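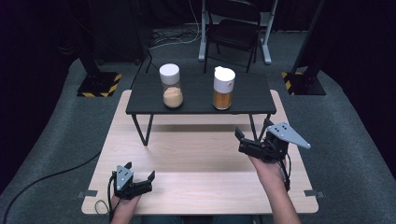
Vol. 21, No. 2

Loose cable clamp halts gripper sessions at Kultstead

October 18, 2020

Work with hand-held grippers at the Kultstead test room was stopped for 2 days this month after a cable clamp on one of the units came loose and the fingers closed on an operator's thumb. The operator was bruised and went back to work the same afternoon.

The grippers are held one in each hand while the operator practices simple jobs at a table, such as picking up spice jars with lids and setting them down again. Each unit has its own cable, which runs back past the wrist. According to the site's report, the clamp had slipped far enough for the cable to pull at its plug when the arm was raised. The signal dropped out, and the fingers shut when it came back.

"It should have stayed open until someone told it to close," said Maximiliano Bermúdez, who runs the test room. "We had the start-up setting wrong – that part is ours."

Dukero, which supplies the units, has sent new clamps and a software change that keeps the fingers still after any loss of signal. The clamps that came off had been in use since April. One of them had gone through 3,650 open-and-close cycles without a check. Clamps will now be checked every 50 cycles until the end of the year.

Sessions have started again with both units. The Valeck site uses the same model and has been told to fit the new clamps before its next session.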